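Museum visits with kids or visitors staying -- what to sort at home first

Sorted from my notebook, 9 Aug 2018. Mostly kitchen bench stuff. We've done the Olham museum in May school holidays more times than I'd like and the day is won or lost the night before.

Water bottles. Fill to three-quarters, freeze lying down, top up in the morning. Wrap in a tea towel or the whole backpack goes damp. Most cloakrooms won't take a bag with a leaking bottle in it and fair enough.

Sandwiches. Cheese and pickle, Vegemite, cold roast. No tomato, no egg (you'll be eating in a stuffy foyer with 200 school kids). Butter right to the edges. Cut, wrap in greaseproof, then back in the bread bag. Museum cafe wanted $56 for lunch for the four of us last time. Never again.

Bag size. Check the limit on the museum website, then get the tape measure out. Pack on the table where you can see everything, not out of the cupboard in bits.
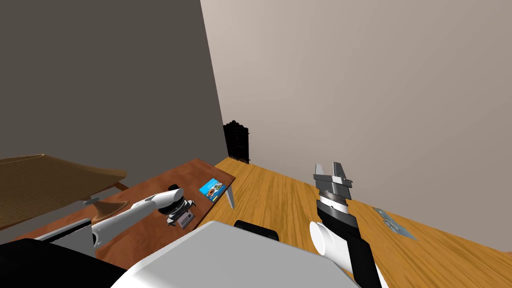
Wooden table, corner of the room.

Shoes. Wear the old ones. If they smell, bicarb in an old sock, one in each shoe overnight, tip out in the morning. Squeaky soles on gallery floors -- bit of talc under the insole usually fixes it. Rubber soles that still squeak, rub over with a dryer sheet.

Tickets. Print them. Phone goes flat, or the screen's cracked right over the barcode, seen it happen. Fold once, in a zip bag with the concession cards. Jitaru gallery gives the family price only if you show the card at the desk, they wont look it up.

Pencils for sketching, no textas and no pens, most galleries are strict on it. Sharpen at home, lids on. A bulldog clip on a bit of stiff cardboard from a cereal box does for a drawing board.

Postcards and posters after. The curl comes out if you roll them the other way round a rolling pin, loosely, ten minutes, then flat under the heavy cookbooks. Baking paper between. Don't iron them!! Wipe the table down and let it dry properly first, any crumb will press thru and leave a bump.
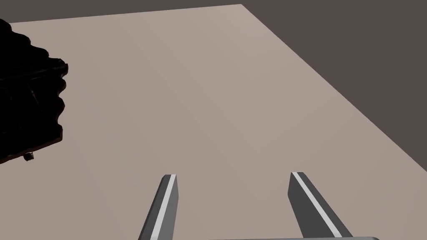 Raluca Cozma: Tried the rolling pin on a Vurnis exhibition poster and it went back to curling by tea time. Left it under the books for 5 days and it's been flat ever since. So I'd say skip the pin and just be patient. Also the egg rule is too harsh, curried egg is fine if you keep it next to the frozen bottle.

Ok, five days then, will try it with the next one. Not budging on egg.

Sticker tickets -- peel them off jumpers BEFORE the wash. If you forget, eucalyptus oil on a cotton ball, dab, wait, scrape with a butter knife. Test the inside hem first.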